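Can you over-stuff a front loader with darks?

posted by mudlark_ellie

We moved to Lestwood in August and I finally have my own washer, hooray! My black jeans keep coming out with pale streaks. Is it the soap or am I cramming too much in?

hirvonen_h
Streaks are nearly always soap! Use half of what the cap says, pick liquid, and leave a hand's width of space above the clothes. I did this with my own darks and the difference was amazing, I was so pleased I washed the curtains too.

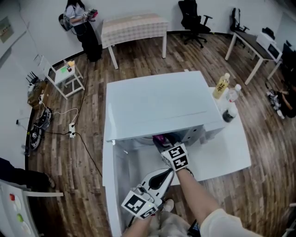
p. 87

Turn everything inside out as well, and keep a bright pink top out of the whites (dark load is fine once it's been washed a few times).

tubby78
cold water

Corkau Kate
Love this topic! Pull out the soap drawer and rinse it under the tap, mine was caked solid. Then run one empty hot cycle before your next load of jeans. Good luck!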